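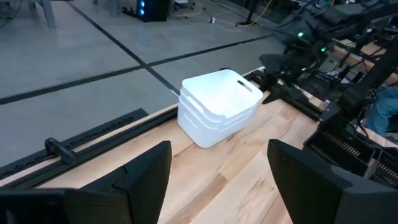 Demonstration table with the white bin, taken from the wrist of the arm.

Introduction to Automated Handling
Handout 6: Notes from the open day at Gurier
Prepared by Birthe Riis

These notes are for everyone in the course, also for the students who could not join the visit on May 6, 2023. Please read them before the tutorial and bring them with you. The questions on the last part will be discussed in groups, and I will not collect written answers.

1. Where we were

Gurier has its workshop on the upper floor of the old Haugland building. The company began with conveyor repairs and now makes handling programs for small warehouses, where the goods come in baskets and bins of many kinds. Our host was Kane Hoani, who leads the group for table work. He has given a guest lecture to this course before, in March, and some of you will remember his drawings of gripper fingers.

The open day had two parts. In the first we got a talk with coffee, and in the second we stood at the tables and watched. The talk was mainly company history and I have left it out. What follows is from the tables.

2. The task

The task was named "sort and stack" on the program sheet. Plastic baskets and bins are placed on a wooden table, and the arms shall bring them to the places that the operator has chosen. It sounds like a very easy job. Kane asked us to think about how we do it ourselves at home: we take the basket by the rim, we tilt it a little without thinking, and if it slides we correct with the other hand. Each of these small things must be decided by somebody when a machine does the work.

The word "grasp" was used all day in a precise way. A grasp is the place on the object together with the direction the fingers come from. The same rim can give a good grasp from one side and a bad one from the other side. Write this definition in your glossary.

3. Fingers and rims

The grippers at the table have two fingers which close in parallel. For a basket with thin walls, one finger goes inside the wall and one stays outside. The opening must be wide enough for the wall and the rim together, but if it is opened too wide, the fingers can touch a neighbour basket on the way down. Kane called this distance the margin. In the Stesau exercise which you did in the lab you used a fixed margin for all objects. At Gurier they set it separately for every kind of container.

A second point is the height. When the finger tip goes too deep it meets the floor of the basket, and when it stays too high it holds only the rounded edge and the basket can turn in the grip. One student asked if a force sensor would solve this. Kane answered that it helps, but that he prefers to get the height right first and then use the sensor as a check.

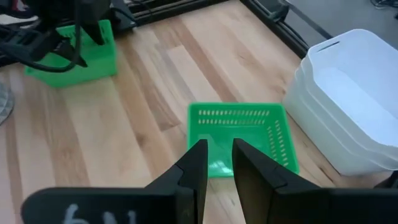 4. What the wrist camera sees and what it does not see

A camera at the wrist moves with the hand. It is close to the object and gives many details at the moment of grasping, and this is the reason that so many groups use it. The weak side is that the fingers hide a part of the object. With a basket it is often the near wall that is hidden, and this can be exactly the wall one wants to hold.

Light is another difficulty. A white bin under strong lamps gives very little contrast on the inside, so the program can have trouble to find where the wall ends and the floor begins. Look again at the first picture of this handout and try to draw the inner corners of the bin with a pencil. Coloured baskets with slots are easier in this respect, as the slots give edges to measure from.

Motion blur was also mentioned. Kane's advice was to slow down the last 60 millimetres of the approach. The whole cycle becomes a little longer, but the number of repeated attempts goes down.

5. The view from the side

Besides the wrist cameras, the workshop uses a fixed camera which looks over the table. It does not give the fine details of a rim, but it keeps the same position the whole time, so one can compare an earlier moment with a later one. With the bins side by side in a row and a basket at each end, one can judge from there if the row is straight.
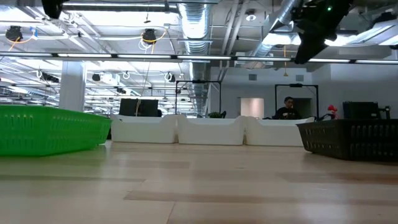 The cost of the fixed view is that low objects at the back can disappear behind the ones in front. In the Gevberg report (reading list, second item) the authors place the camera higher for this reason, and then they lose some information about the height of the walls. Neither solution is free, and in your project plan you must write which one you choose and what you give up with it.

6. For the tutorial

Choose one container from your own kitchen. Mark two possible grasps on a sketch, with the direction of the fingers.

Explain which of your grasps would be difficult to see from a wrist camera, and where you would put a fixed camera to help.

Read sections 3 and 4 again together with your lab notes from Stesau. If your margin was too large or too small in the lab, be ready to tell the group how you noticed it.

Students who wish to visit Gurier for their project can write to me, and I will pass the request to Kane. Closed shoes are required in the workshop.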